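4.2 Step adjustment and the approach layer

The walking controller was left alone. All of the work in this section sits one level up, in the layer that decides where the last few footsteps go before the robot stops at something it has to reach for. We call this the approach layer. It takes a target pose for the pelvis, a costmap and the current stance, and returns a short footstep list with timings. The earlier version (Bradholm planner, stock settings) treated the target pose as fixed. Fine in a corridor. In a furnished bedroom it fails a lot, because the pose that suits the arm is often one the feet can't get to.

So we let the target move. The reach solver now hands over a region instead of a single pose, and the approach layer picks any stance inside it, scored on three terms: footstep count, clearance at the swing foot, and arm manipulability at the final stance. Weights were tuned by hand by Fragkou over one long afternoon in July and have not been touched since. We make no claim that they are optimal.

Low objects were the main headache. Anything under shin height drops out of the head-mounted depth view once the robot is close, right when it matters. We keep a short-term memory of low obstacles in the costmap, with a decay of 500 control ticks, and inflate their footprints slightly as the robot closes in. Crude but it works better than trusting the live view. 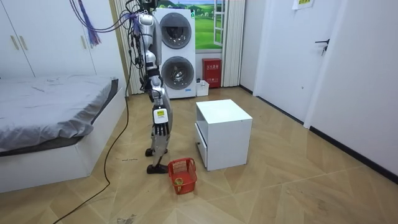 Figure 3. Humanoid in the bedroom workspace, one foot forward, with a red mesh basket on the floor just ahead of it.

Decay rate is a trade-off. Too short and the planner forgets a basket before the swing foot gets to it; too long and something that has been picked up stays in the map as a ghost, and the robot walks round nothing. We tried clearing cells on a confirmed grasp. That fixed most ghosts but introduced a race between the grasp monitor and the costmap update, which Fontes traced to a stale timestamp in the Istedix bridge. Patched — the fix is in the released code.

Cable handling is the other thing worth noting. The planner has no model of a trailing cable. We added a heading penalty that discourages net rotation past a full turn in either direction, summed over the whole episode. Without it the robot would happily spin the same way at every stop and wind itself up. With it, paths are a bit longer and the operator steps in less. A proper tether model, along the lines of Swanson, is left for futrue work.

Replanning runs at 2 Hz during the approach and stops entirely once the second-last foot is down. We tested allowing changes on the final step too. Bad idea: small shifts in the reach region made the foot target jitter, and the ankle torques showed it. Freezing the last step costs some accuracy at the pelvis, which the arm then has to absorb. The reach region is shrunk by 3 cm on every side to leave room for this.

All parameters were first checked over 1,000 simulated approaches with randomised furniture layouts, then carried over to the hardware unchanged except for foot clearance, which we raised. The simulator floor is perfectly flat and ours isnt. Per-term ablations are given in the next section.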